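Maruyama Tactics: Official Player Forum
Board: Seasonal Events and Rewards
Thread: Revision of the Flaka banner schedule

The operations staff has published the revised schedule for the Flaka banner. The banner will remain open for 2 weeks following the next maintenance period. Players who hold unused event tickets from May may exchange them at the Dernach shop until the banner closes. The guaranteed summon now requires 1,000 crystals. Please keep replies in this thread on the subject of the schedule and the exchange.
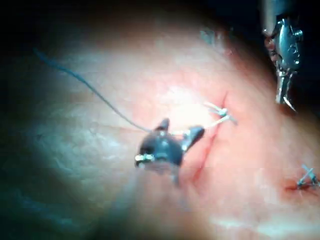
Posted by Kumiko Hayashi, Board Moderator
July 10, 2023

Members are reminded that complaints regarding individual purchases must be sent through the support form. Moderators do not have access to account records and cannot restore tickets.

Reply from dernach_gate
I thank the moderator for the notice. I wish to register an objection to the exchange deadline. Players who completed the Plirnstead chapter received their tickets later than everyone else, and the same closing date is being applied to both groups. A separate date for late recipients would be fair.

Reply from P_Hermans
I do not share this view. The deadline was stated on the ticket screen when the chapter was released. I exchanged mine the same evening and had no difficulty.

Reply from dernach_gate
The ticket screen gave the date for the shop. It did not say that the guaranteed summon would be tied to it. Those are separate matters. 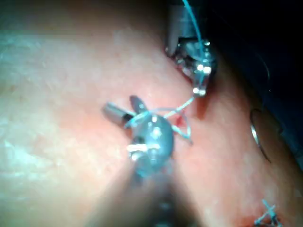
Category: Banner Rates and Costs

Reply from S_Tsuji
May I ask whether crystals obtained from the tower count toward the guarantee? I have 2,840 in total, of which 1,627 came from the tower. The help page refers only to "eligible crystals" and does not define the term.

Reply from Kumiko Hayashi, Board Moderator
All crystals shown in the main balance are eligible. Crystals listed under "Pending" are excluded until they are claimed from the mailbox. I have asked for the wording of the help page to be corrected.

Reply from P_Hermans
With that balance I would advise one guaranteed summon and no more. Flaka is a strong defensive unit, but her second skill is of little use outside the arena.

Reply from kubo_shota
I must disagree with the previous member. The second skill removes movement penalties from adjacent allies, and it made the last two Plirnstead maps considerably easier for my team. Players without a mounted healer should consider her carefully.
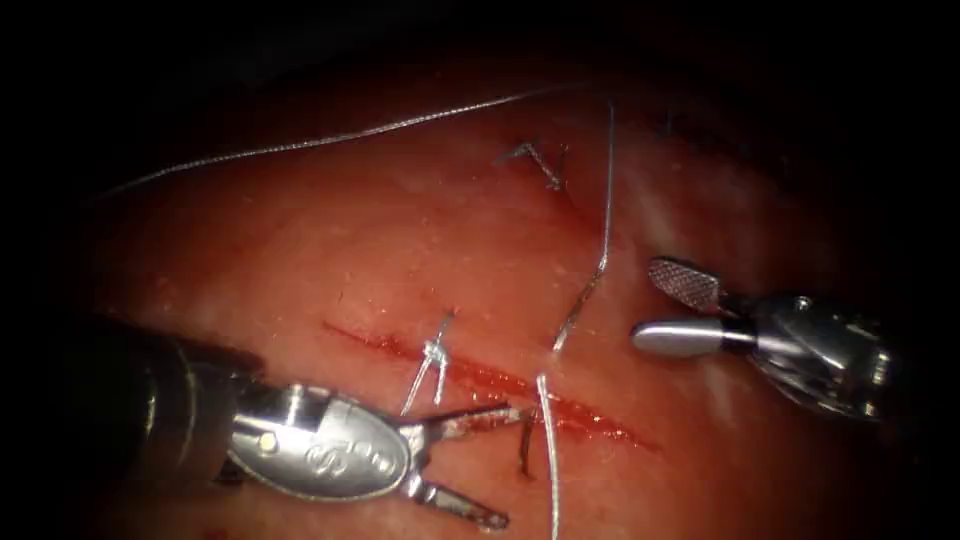
Close view of an incision in tissue

Reply from P_Hermans
The movement effect lasts a single turn. Wiroj Boonchu's guide recommends the archer for those maps, and I have found his recommendation sound.

Reply from kubo_shota
The guide was written before the skill was adjusted. I would ask members to test both units before relying on it.

Reply from Kumiko Hayashi, Board Moderator
Discussion of team composition should continue on the Strategy board. The objection concerning the exchange date has been forwarded to the operations staff, and any change will be posted in this thread.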